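Tundix payroll "security refresh" email, real or phish?

hmorgan_desk
Posted 19th November
Got one of these this morning. Subject line "Mandatory credential refresh", our logo at the top, and a link to a login page that looks exactly like the Tundix one. The spelling was perfect, so I assumed it wasn't from our own IT department. Has anyone else had it?

kiri.w
Phish. We had 80 of them overnight and five people typed in their passwords before breakfast. One of them wrote our security policy.

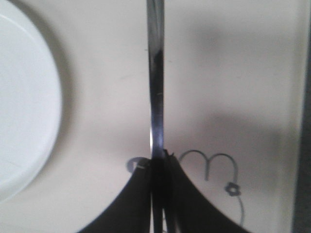
The giveaway is the reply address. It goes to a Jikden mailbox, and Tundix has never sent us anything from there. Report it and reset your password if you clicked.

bevan_m
I'm going to disagree. Tundix moved its notices over to Jikden in March. I have the letter. It's a dull letter, but it's a letter.

kiri.w
Then they moved their notices to the same place the crooks use. Wonderful. Did your letter mention asking for the code off your phone? This page does.

bevan_m
It did not. I withdraw half my objection.

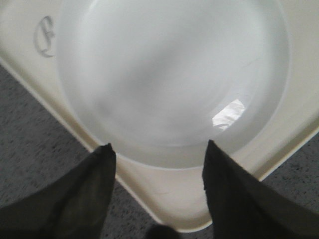
The other half stands. You can't tell people to trust the sender address one year and ignore it the next. My office has 40 staff and most of them now delete everything, including invoices.

cadi_b
Deleting invoices is the best security training we ever had.

hmorgan_desk
Okay, confession. I clicked. I put in my user name and then got bored waiting for the next page. Am I in trouble?

kiri.w
Saved by a short attention span. Change the password anyway, from the real site, typed in by hand. Then check your mail rules. Ours had a new one that quietly moved anything with "payroll" in it to the junk folder. 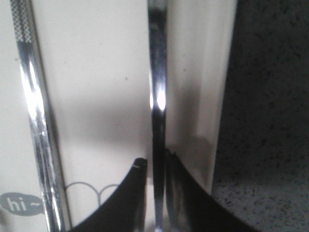 Check the direct deposit details too. That's what they're after.

hmorgan_desk
Found a rule, but it's mine. I send the boss's newsletter to junk. Bank details look fine.

bevan_m
Leave that rule alone.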